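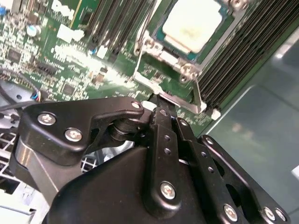 The fault that ate most of our July was the gripper losing its grip signal mid-reach, and I want to write it up properly because Bayu Lau and I blamed the wrong thing for ages. Our project (we call it Urnow) is supposed to teach an arm to take apart old servers, and the practice piece is a Dell motherboard with the thermal paste still smeared all over the CPU. The arm would come in, one fingertip would get right up beside a little white block on the board, and then the force reading froze. The controller kept using the last number it had, so as far as it knew it wasn't touching anything! It just kept pushing.

We went through 1154 log entries on a Sunday. The freeze hit on 4 of 50 runs, always with the wrist turned far over. Bayu was sure it was our code, I was sure it was the sensor, and it was a connector working loose at the wrist (sorry, Bayu, sorry, sensor).

We reseated it and added a tie for strain relief. The bigger fix is in software: if the reading is stale, the arm stops and backs off. I still want to test that with the cable pulled on purpose.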